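Ciminwood Clothing Exchange: progress report, spring and early summer
For the Griser Fund

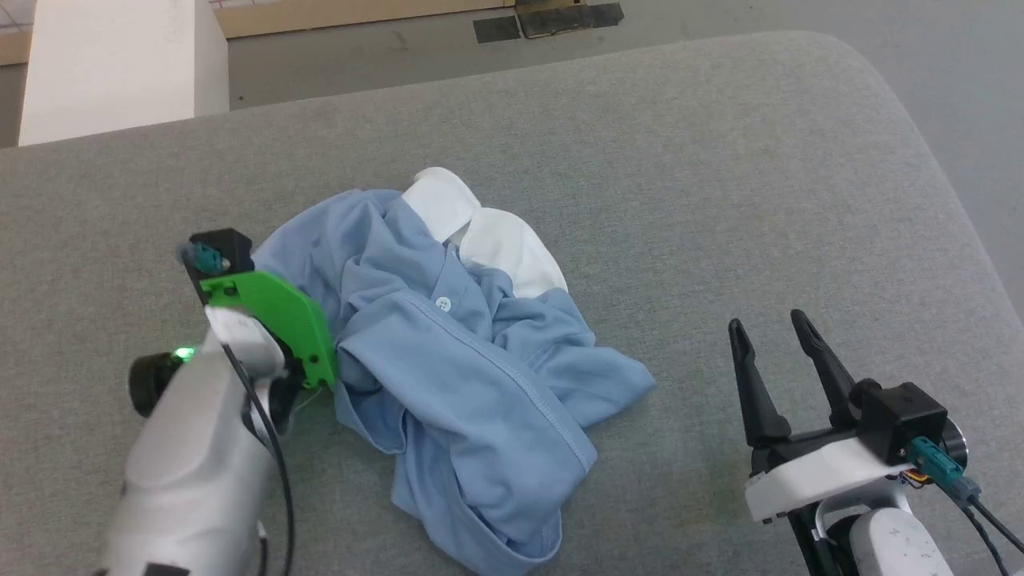

We had a wonderful few months! The exchange gave out 1536 garments between March and July, up from 1444 in the same months last year, and a lot of the growth came from work clothes. People starting new jobs want shirts, plain pants and decent shoes, and we finally have enough of each to let them choose.

Your grant paid for the second rail room at the Mollah Street site and for 2 sewing machines. Both machines are in use most afternoons. The mending table has fixed 118 items so far, mainly hems, zippers and missing buttons (we now keep a big jar of shirt buttons sorted by size, and it gets raided constantly). Several visitors who came in for a repair stayed to learn how to do the next one themselves, which we hadn't planned for and are thrilled about.

Children's shoes are still a problem. We run out of the middle sizes within days of every delivery, and the school drive in May brought in mostly coats. We have asked Indero Laundry if they can put a collection bin by their front door and are waiting to hear.

Spending is on budget except for hangers, where we went over a little. Still to do before the fall: better lighting in the fitting area, evening hours until 8 p.m., and a proper sign for the side entrance.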